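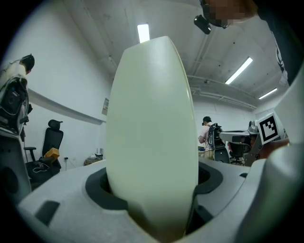
The gripper from finger height, with two people in wearable rigs farther down the room.

The finger took the longest. Gitau Waweru printed the first one in January, on a machine he had bought used and set up next to his water heater, and it snapped when he squeezed it. The second bent and stayed bent. By the time he had one he liked, he had gone through most of a spool and moved the whole project out of his house and into Raudsepp, a shared workshop on the second floor of an old office building in Surkness.

"My wife was fine with the noise," Waweru says. "She was less fine with the smell."

What he is building is a gripper you hold in your hand. There is no arm behind it. You close your hand, the jaws close, and a camera and a printed marker keep track of how the jaws moved. The recordings can be used later to teach a robot arm the same job. University labs have made tools like this for a while, and several have put their plans online for anyone to copy. Waweru calls his version the Tumix, a name left over from a drum machine he never finished.

The marker is a square of black and white blocks fixed to the gray jaw, the kind of pattern that software can find quickly and measure. If the marker tilts, the software reads the tilt. The finger is cream-colored, oval, and taller than most people expect, with a rounded tip. It comes up out of a slot in the gray body with a black rim at its base. Waweru went through four designs for that rim. The early ones let the finger rattle, and a rattle shows up in the data as movement.

He keeps a parts list, and he is strict about it. So far the gripper has cost him $444, counting the failed prints and a set of bearings that came in the wrong size. He thinks a second one could be made for a good deal less. The most expensive single item is the camera. The cheapest is the marker, which he prints on an office printer and glues down.

Raudsepp charges members $100 a month. For that they get a key, a shelf, and time on the shared tools. It looks more like a lab than a garage, with white walls, fluorescent tubes and pipes running along the ceiling. The desks are gray and the office chairs are used as often for holding boxes as for sitting. People who came to fix a bicycle or cut a sign have ended up strapping on hardware for an hour.

The wearable rigs belong to a separate build called Vollow, which shares the room and some of the same people. They go on over ordinary clothes, with straps and a fair amount of cable. The Vollow group meets the same evenings as Waweru, and the two projects trade parts and complaints. A bracket he designed for his jaw ended up in their drawer. He got a battery connector in return and considers that even.

Building at home teaches you to be patient with small things, Waweru says. He works days as an elevator mechanic and had never written software before last year. He learned to calibrate a camera by following a tutorial 14 times, changing one setting on each pass and writing down the result in a notebook. The notebook also has sketches of the finger, a phone number for a resin supplier, and a shopping list.

His log shows 2561 recorded grasps. Most are of cups, sponges, and rolls of tape. He throws out any recording where the marker is hidden for more than a second, and his own hand is usually what hides it. He has tried holding the grip lower, which helps with the marker and hurts his wrist.

There is still no robot arm. A secondhand one is for sale two hours away, and he has been to look at it twice. The seller wants cash and says the third joint sticks. Waweru thinks he knows why, and he thinks he can fix it, but he would like to hear it run first.

In the meantime he is redrawing the finger. The new one is a little shorter, with a flat on the inside face for picking up coins. He plans to print it in the same cream plastic. There is half a spool left.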